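Reading Through the Minor Prophets: Notes for the Summer Study

The adult study program at Turnthorpe Chapel will take up the Book of Jonah beginning 26th May, continuing the series on the Minor Prophets that opened last December with Hosea. The following notes are provided for members who wish to prepare before the first session, and for those who are unable to attend and will be following the readings at home.

Jonah is unusual among the prophetic books. Most of them are collections of sayings, with very little told about the person who spoke them. Jonah is a narrative from start to finish, and the prophecy itself is a single short sentence announced in the streets of Nineveh (Jonah 3:4). The book has four chapters and can be read comfortably in one sitting. Members are encouraged to read it through once in this way before turning to the weekly portions.

The first chapter opens with a command and a refusal. Jonah is told to go to Nineveh, and he boards a ship bound for Tarshish. The storm that follows brings out a contrast that the study will return to several times. The sailors pray, each to his own god, while the prophet of the Lord is asleep below deck. When they learn who he is, they try hard to row back to land before they will consent to throw him overboard. By the end of the chapter they have offered a sacrifice and made vows.

The second chapter is a prayer, and it repays slow reading. Much of its language is familiar from the Psalms, and participants may find it useful to keep Psalm 18 and Psalm 42 open alongside it. The prayer gives thanks for deliverance while Jonah is still inside the fish. Leaders will ask each group to consider what kind of confidence this shows, and whether the prayer contains any word of regret for the flight to Tarshish.

Those following at home are asked to set a regular time for the reading, in the morning or before sleep, and to keep to it for the length of the series. Fifteen minutes is sufficient for any of the weekly portions. A written record of questions is recommended, as these may be sent to the study office and will be taken up in the following session where time allows. 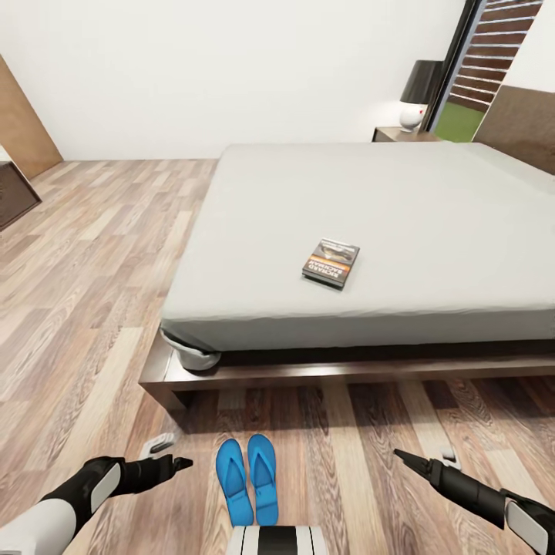 A paperback lying flat on a bed with a pale gray sheet.

The third chapter records the repentance of Nineveh, from the king to the cattle. Readers have long been struck by how little Jonah says and how much follows from it. The king does not claim to know that the city will be spared. His words are, "Who can tell if God will turn and repent?" (3:9). The groups will compare this with Joel 2:14, where a very similar question is put to the people of Judah.

The fourth chapter is the most difficult, and two sessions have been set aside for it. Jonah is angry that the city has been forgiven. He quotes back to God the description of the divine character given in Exodus 34:6, gracious and merciful, slow to anger, and he offers it as a complaint. The book then closes with the lesson of the plant and the worm, and with a question to which no reply is recorded. Participants should come prepared to discuss why the account ends at this point, and what answer they would wish Jonah to have given.

The study guide, published by Mimska, runs to 18 pages and contains the weekly readings, a short outline of each chapter, and space for notes. The chapel has ordered 500 copies, to be shared with the congregations at Vastier and MacRitchie, which will follow the same schedule. Guides may be collected from the table in the entrance hall after either morning service. A large-print edition is available on request. No charge is made for the guide, although contributions toward printing are welcome.

Sessions will be held in the lower hall and will begin with a hymn, normally number 689 in the red hymnal. Please bring a Bible in any translation. Differences in wording between translations are often helpful in discussion, particularly in the second chapter. Persons who require transportation should contact the study office before the first session.

The series will continue with Micah when the study of Jonah is complete.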